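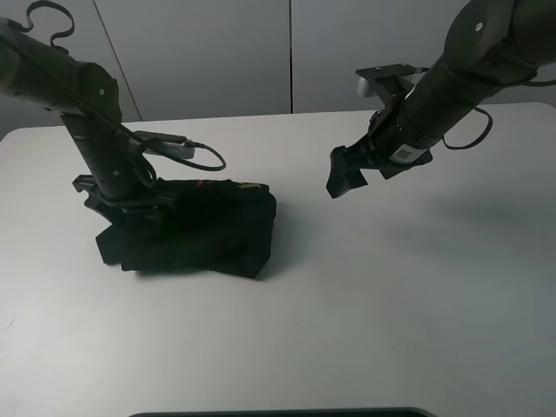
Lerkstead Writers' Group
Minutes of the February meeting, Friday, 7.15 pm, Strachan Room

In the chair: Kenna MacKinnon
Minutes: Wekesa Shemweta
Apologies were received from two members.

1. Minutes of the last meeting
Agreed, with one correction. Under item 4 the closing date for the short story anthology should read the end of April.

2. Matters arising
Kenna has written to the library about a shelf for local authors and has had no reply. She will try again by phone. The spare key to the cupboard has been found.

3. Anthology
Wekesa reported that the typeset file now comes to 452 pages. Dasex quoted for a paperback of 300 pages, so the price will go up unless the book is cut. Members discussed three ways forward: smaller type, leaving out the poems, or splitting the book into 2 volumes. There was little support for smaller type. Several poets spoke against leaving out the poems.
Agreed: to ask Dasex for a new price for two volumes, and to decide at the next meeting.
Action: Wekesa

4. Ebook of last year's collection
Kenna gave the figures from Itbridge. There were 945 downloads during the free weekend, and over 300 more at full price in the weeks after it. Most readers who left a review said they liked the ghost stories best. One complained that the contents page links went to the wrong chapters. Wekesa has checked this and chapters six and seven are swapped.
Agreed: to send Itbridge a corrected file. No second free weekend until this is done.
Action: Wekesa

5. Cover
Two drafts were passed round. The harbour drawing was preferred by most. It was felt that the title was hard to read at the size used in online shops. Kenna will ask for it in a heavier type, with the subtitle taken off.
Action: Kenna

6. Reading night
The upstairs room at the Strachan is free for the date we asked for. Readers will have eight minutes each and should tell Kenna what they plan to read. Anyone with books to sell should bring their own change.

7. Any other business
A member asked if work already posted on a blog could go in the anthology. It can, if the writer still holds the rights.
Tea money is to stay the same.

The meeting closed at 8.50 pm. The next meeting will be in the same room at the usual time.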